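Hallway and shoe storage check – Grerunstead house, flat 4
Done in December, just after 4 in the afternoon

I do this one twice a year, and it's the check everybody thinks is daft until they go flying over a trainer in the dark. Same list as last time, with my comments after each line. Anything marked FOLLOW UP I'll be back for.

1. Walkway clear from front door to living room
OK. I measured it at the narrowest point and got 181 cm, so loads of room, even with shopping bags in both hands.

2. Floor sound, no lifting edges or raised joins
OK. I went over it in my socks (best way, you feel everything) and found nothing to catch a toe on. There was a bit of grit by the door. A mat would sort that out!

3. Shoe cabinet stands level
OK, just. It rocked a touch when I leaned on the left corner, so I slipped a felt pad under and it's fine now. The pads are the Duvance ones from the big tin in the van.

4. Cabinet fixed to the wall
FOLLOW UP. No fixing at all. It's a low thing and I'm not panicking, but the rule on my list is that anything a toddler could pull on gets a strap, and there's a toddler visiting most weekends. I've left an Ostrowski strap kit on the windowsill. Two screws, ten minutes – please don't let it sit there till summer like the last one did.

5. Shelves secure and not overloaded

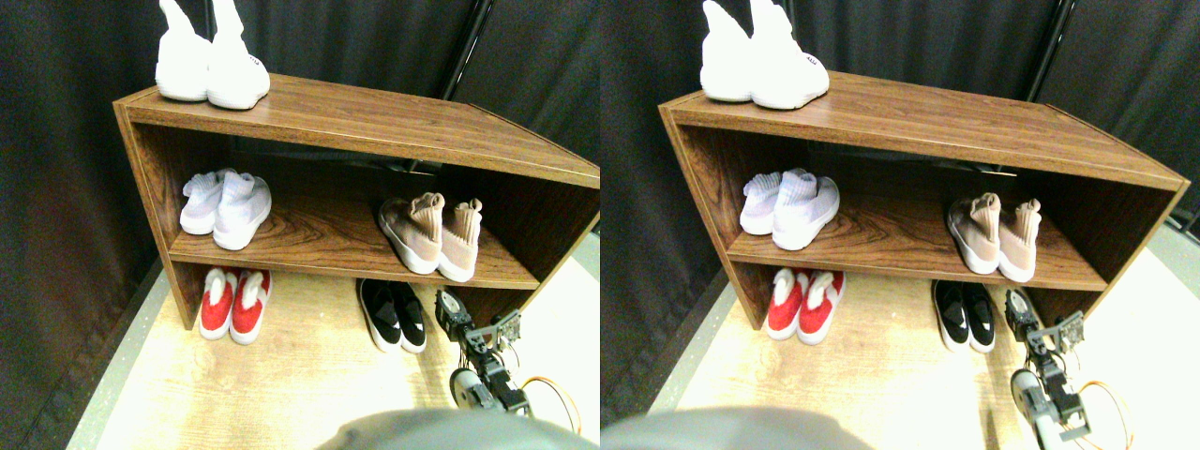 Shelf supports are the bit I fuss over most, and I pressed down hard on the middle one at both ends. No creak, no dip. The load is nothing to worry about either: the white sock-style pair and the pale pink ones are all it's carrying, and knitted shoes like that weigh next to nothing. My one grumble is lower down, where the black pair sits slightly forward of the cabinet's front edge. Push them back so they line up with the shelf above, please, and it's a pass. The red ones with the fluffy lining can stay on the floor where they are.

6. Top of cabinet free of heavy or breakable items
OK. White trainers up there, no vases, no lamps, hooray. Last time I had a proper moan about a glass bowl of keys, so thank you for listening.

7. Curtains clear of heaters and candles
OK. The black curtains are nowhere near the heater, I checked both sides. Do keep candles off the cabinet though, with that much fabric behind it.

8. Lighting
FOLLOW UP. The bulb by the door is a 40 watt and it's gloomy by teatime. Something brighter, or one of those stick-on sensor lights down low. Kukumia do a decent one that runs on batteries and comes on as you walk past.

9. Damp and smells
OK. Back of the cabinet dry to the touch, no mould. Humidity on my little meter was 32 per cent, so if anything the air's on the dry side. Wet shoes still want a night on newspaper before they go on a shelf.

10. Smoke alarm
OK. Tested, very loud, sorry to next door.

Result: pass, with items 4 and 8 to do. Text me when the strap's up and I'll pop in to give it a tug.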